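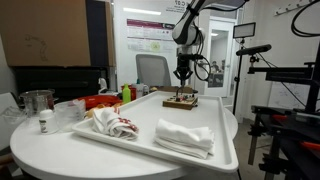

Two cloths in the big white tray – one folded, one still to go.

I used to fold tea towels straight on the bench and chase crumbs out of them later. Now I do the lot in a tray with a raised rim, a trick I pinched from Mared Mostyn back in June.

Lay the towel flat and smooth it out from the middle. Fold it in half lengthways, then in half again, and bring the short ends in to make a chunky bundle. Mine always come out a bit wrinkly on top – no worries, they still stack! Leave a gap before you start the next one.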